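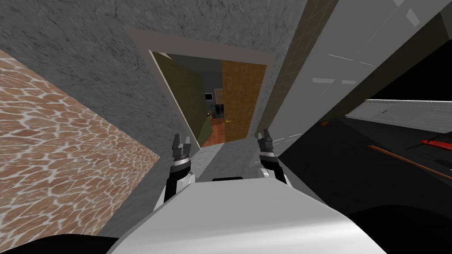 Sim view, both grippers up, doorway ahead.

April 5, 2022 – Merkmont bench, magnesium blend

Good day! The glycinate batch finally came out of the blender looking like one powder and I'm very happy with it. Last three tries had pale streaks where the B6 sat in clumps. What changed: I passed the B6 and the folate through the fine sieve first, mixed them by hand with a small scoop of rice flour, then kept doubling the amount until it was big enough to go in with the magnesium. Old trick, slow, worth every minute. Kristine had been telling me to do it since November (yes, you were right, it's in writing now).

Batch size 3,000 g. Filled 948 capsules on the hand tray before lunch and stopped there, because the plates need a proper wash and the locking pins on the left side are sticking again. Target fill is 466 mg. I pulled capsules from the corners and the middle of each tray and the corners are still a bit light. The middle is lovely. I think I'm spreading from the center out and not going back over the edges – will try two passes with the card next time, and tamp once between them instead of twice at the end.

Flow is so much better than with the Joncombe material. Same grade on paper, but theirs cakes if you leave the drum open while you answer the phone. The Mermont lot pours like dry sand and smells of nothing at all. Hernán Quintero wants to keep both suppliers on the list and I see why, but for this blend I'd go Mermont every time. Put the desiccant bags back in the drum, please, both of them!

Ashwagandha: the new extract from the Cáceres people arrived. Strong smell, horsey, a nice even tan. Haven't opened the second bag. The certificate gives withanolides but doesn't name the test method, so I've written to ask and the bags stay on the hold shelf until we hear. Kristine Manalo has a retained sample from the last lot to compare against. I'd love to see the two side by side under the lamp.

Disintegration test, six capsules, plain water at body temperature. All open well inside the limit, shells gone soft first at the shoulder as usual. One left a small plug of powder in the basket that broke up when I nudged it. Probably over-tamped. Repeat with capsules from tomorrow's tray before we read anything into it.

To do
– wash plates, oil the pins
– order size 0 shells, nearly out of the clear ones
– new label draft: "take with food" has dropped off the side panel, put it back
– ask Hernán if the humidity log can move next to the door
– try the blend with less rice flour, maybe half, and see if it still flows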